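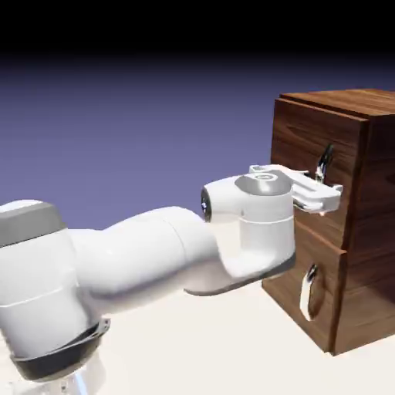
Magnusson wanted to know, in a comment left under the previous version of this page, whether a drawer task needs a safety review at all if the arm has only ever pulled the drawer in simulation. The review covers what goes onto the real arm. A policy trained in simulation carries its contact habits with it, and the limits have to be in place before the first transfer run.

Stotivik Drawer and Handle Practice Kit
Manufacturer: Tivine
Page revised: 24/11/2025

Overview

The Stotivik kit is a rule set and test package for single-arm manipulation of cabinets, drawers and hinged doors. It contains a simulated two-drawer wooden cabinet, a limits file, a run checklist and a log template. It is meant for labs and integrators who train or script an arm in simulation and then move the same task to hardware.

The kit does not certify a robot cell. A risk assessment under the standards that apply at your site is still required, and the person responsible for the cell signs it.

What is in the package

Cabinet model with two stacked drawers and a separate pull on each
Limits file, plain text, one value per line
Run checklist, 2 pages
Log template with 38 fields
Test set of 331 start poses for the arm
Clernik viewer plug-in for replaying contact logs

Rules for the approach

The gripper approaches the handle along a declared line. The line is written into the limits file before the run and is not edited between runs of the same batch. If the planner cannot reach the handle along that line, the run is logged as a failed approach and the arm returns to its start pose.

Speed is reduced before the fingers enter the handle zone. The zone is a box drawn around the pull, with a margin set by the user. No joint may be driven at full speed while any part of the gripper is inside the zone.

Only one drawer is the target in a given run. Contact with the other drawer or its handle counts as a fault, even when the target drawer opens as planned. Contact between the fingers and the drawer face is logged separately from contact with the handle - the two have different causes and should not be added together.

Rules for the pull

Pull force is capped at the value in the limits file. The supplied default is 200 N in simulation. This is a ceiling for catching bad policies and must not be copied to hardware. The hardware value comes from the risk assessment.

The drawer has a declared end of travel. The arm must stop pulling before it gets there. A run that ends against the drawer stop is a fault, and the checklist asks for the last recorded force.

If the grip slips, the fingers open and the arm backs out along the approach line. Regrasping from inside the handle zone is not allowed in the base rule set. Users who need it can switch it on under option R, which adds four fields to the log.

Moving to hardware

Run the full set of start poses in simulation with no open faults. Then run the same task on the arm at reduced speed, with the cabinet fixed to the floor or wall and all people outside the guarded area. A free-standing cabinet can tip when an upper drawer is pulled with the lower one closed or open, so the fixing is checked at the start of every session.

Floor friction, handle stiffness and drawer weight in the model are defaults. Measure your own cabinet and enter the values. Results obtained with the defaults should be marked as such in any report.

Changes since the September release

Face contact and handle contact split into separate log fields
Approach line locked per batch
Limits file now rejected if a value is missing (earlier versions filled in the default)
Clernik plug-in shows the handle zone during replay

Compatibility

Six- and seven-axis arms with a parallel-jaw gripper. Suction tools are not covered. Arms without joint torque sensing can be used if a force sensor is mounted at the wrist, in which case the sensor model and its last calibration are entered in the log.

Ordering

The kit is supplied as a download with a site license. Updates to the limits file format are included. Printed checklists are ordered separately, in packs, under the same product name.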